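Ticket: Gripper loses faceted cup during table setting
Project: Trandedora (shared workshop arm)
Status: Open, was closed, reopened by Manju Kaushik
Opened by: Dinesh Pant
Opened: 24 April 2025

Dinesh Pant:
Arm drops the tall orange cup between pickup and the placemat. Bowl, fork and spoon are fine. I raised grip force in the config and it went away, so I'm closing this.

Manju Kaushik:
Reopening. It went away for three tries. I ran 40 last night with your new force value and lost the cup on 9 of them. With the old value I lost it on 10. I wouldn't call that a fix. I'd call it the same bug with a warmer motor.

Also, please stop changing the force and the lift speed in the same edit. I had to dig through the file to find out which one you meant.

Geeta Bhatt:
Could it be the camera? Those facets throw the overhead lights all over the place and I've never trusted the edge finder on anything see-through.

Manju Kaushik:
I thought so too and I'd like it to be true, but the logs don't back it up. Logged grasp height on the drops is within a couple of millimeters of the good runs. The fingers go where they're told. I went through the pickup again this afternoon with the placemat, bowl and utensils laid out the usual way, lift only, no travel. 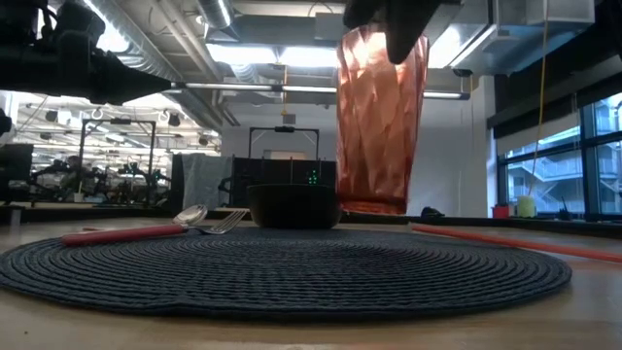

My money is on where we grab it. We take it by the upper rim, and the finger pads are flat. On a round cup, fine. On this one the contact depends on whether a pad lands on a facet or on the ridge between two of them, and we don't control how the cup is turned when somebody puts it down. More force does nothing for a pad sitting on a ridge.

Dinesh Pant:
The Flenavora pads are rated for irregular shapes though. It's on the product page.

Manju Kaushik:
The product page also says they install in five minutes. Has anyone here tested them on this cup? If so, put the numbers in the ticket.

Hemant Solanki:
I have a set of the softer Grisance pads in my drawer, bought for 1740 rupees and never fitted. You can have them. I'd test with the cup turned by hand to a marked position first, or you won't know if it was the pads or luck.

Manju Kaushik:
Agreed, and thanks. Plan:

1. Put force and lift speed back to the old values.
2. Tape mark on the cup. 10 lifts with pads on facets, 10 with pads on ridges, current pads.
3. Same again with Hemant's pads.
4. Only then touch the travel path.

If step 2 shows no difference, I'm wrong about the ridges and we go back to Geeta's idea.

Dinesh Pant:
Values are back. I still think the force helped a bit - 9 is less than 10.

Manju Kaushik:
By one cup.

Geeta Bhatt:
Can whoever runs step 2 save the motor current traces as well? The last batch was overwritten. Folder is kahsay/logs/cup.

Manju Kaushik:
Will do. Leaving this open until step 3 is in. Please don't close it from your phone.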